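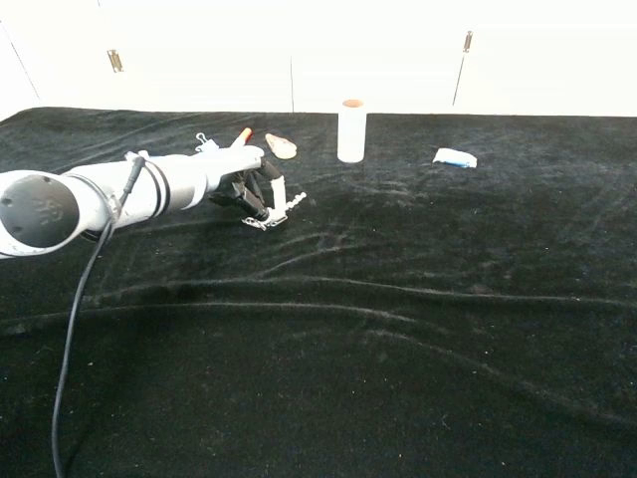 4 min read

Mon 22 April — Mindstead Course Texts
16 comments · 73 shares

Chapter 5
Table Coverings and the Placing of Small Objects

5.1 Scope of the chapter

The preceding chapter dealt with the table itself: its height, its stiffness and the level of its top. The present chapter deals with what is laid over the top and what is then set upon it. The two subjects are taken together because a covering changes how an object stands, how it is seen and how it is picked up again.

Three classes of object are treated. The first is the upright object, tall in relation to its base. The second is the flat object, lying on its widest face. The third is the long object with a point or a rounded end, such as a marker or crayon. A table carrying all three at once makes greater demands on the covering than a table carrying one class only.

5.2 Black velvet as a covering

Velvet is a pile fabric. A dense layer of short fibres stands up from a woven backing, and light entering the pile is largely lost between the fibres. A black velvet therefore looks darker than a flat-woven black cloth dyed to the same depth, and it shows little glare under a ceiling lamp. White, beige and orange objects have clear outlines against it. Dark objects do not, and black cable or black fittings may be hard to follow where they cross the cloth.

A shadow on black velvet is faint. This is helpful where the outline of the object is to be judged by eye, since the shadow edge is not easily mistaken for the edge of the object. It is unhelpful where the shadow is the usual means of judging whether a thing is resting on the cloth or held just above it. In that case the eye should be brought down close to the level of the table top.

The pile has a direction. Stroked one way it lies down and looks paler; stroked the other way it rises and looks darker. The cloth should be laid with the pile running towards the near edge and brushed once in that direction before use. The practice notes issued with the Durnora bench call for a cloth of 183 cm by 132 cm, which gives an overhang on all four sides of the standard top. The overhang is not to be pinned.

5.3 Upright objects

A paper cup or an open roll is light, and its centre of gravity is high. On a bare top it stands on its rim. On velvet the rim sinks a little into the pile, and the amount of sinking may differ from one side to the other. The resulting lean is small, but it adds to any lean already present in the table.

An upright object is best placed near the far edge, where an arm reaching for something else will not pass over it. It should be set down vertically and released without a twist — a twist drags the pile round and leaves the base on an uneven bed.

5.4 Flat objects

A shell, a cracker or any other thin piece with an irregular oval outline presents the opposite problem. It is stable, but there is little side to grip, and the pile closes against its lower edge. Sliding it to the edge of the table, the usual method on a hard top, works poorly on velvet because the cloth moves with it. One edge must be raised first.

Brittle pieces shed crumbs or grit into the pile. In the Velby exercises (see Appendix B) the cloth is brushed after each change of piece.

5.5 Long objects

A marker or crayon rolls freely on a hard surface. Velvet resists rolling, and a round barrel will usually stay where it is put if the top is level. Wax and ink both mark the pile and are difficult to remove.

5.6 Terms used in this chapter

Pap: the workshop name for a soft pad placed between the cloth and the table top. Its thickness is stated in millimetres, uncompressed.

Nap: the direction in which the pile lies.

Bed: the area of pile pressed down by an object at rest.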